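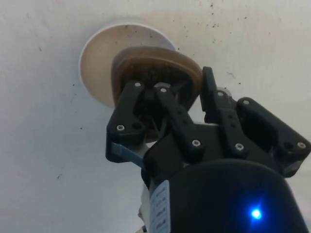 Specks on white worktop, and what to do with brown see-through cups

Clundholm Household Forum > Kitchens > Cleaning

tansy_95
Right, quick one before work. White top in the kitchen, dull sort of off-white, and its got little dark specks and smudges, mostly bunched up in the one corner. Also the round white dish with the thin rim has gone beige in the middle. Washing up liquid does nothing to either. Brown cup is one of the old see-through ones, can't tell with those what's dirt and what's just brown. Ideas?

Kettleside
Bicarb paste. Leave it on, wipe, rinse. Did ours in 2 goes.

mudlark7
Wouldn't use bicarb on a dull top. Ours was a Britach one and it came up shiny in patches, looked worse than the specks. Soft cloth and warm water first, then a drop of white vinegar.

Kettleside
Vinegar on a worktop you don't know the make of?? No. If it's stone you'll wreck it. Bicarb's fine if you don't scrub like a maniac.

mudlark7
Never said scrub. Patch test, back corner, like anyone would.

tansy_95
Not stone, pretty sure. Was in when we moved here. No label anywhere, looked underneath.

oldmarrow
Are the specks in it or on it? Run a fingernail over. If you can feel them they'll lift. If not could be the pattern, or worn in for good.

tansy_95
Some I can feel, some I can't. The ones out on the left by themselves I can't.

oldmarrow
Then leave those be.

Pippin_Lane
For the dish, soak overnight in the denture tablets, 75p a box from the Zastusex market. Does the brown cups too. Don't put those in the dishwasher, mine went cloudy and never came back

Kettleside
Mine have been through the dishwasher for years, no bother.

Pippin_Lane
lucky you. Mine didnt last a month

tansy_95
Ok tablets for the dish and cup, bicarb on a test bit tonight. Will report.

tansy_95
Update. Dish loads better, still a faint ring. Test bit went fine, no shine, so sorry mudlark. The feelable specks came off, the rest are staying. Cup's still brown inside and out, obviously.

mudlark7
Fair enough. Give it a week before you do the lot though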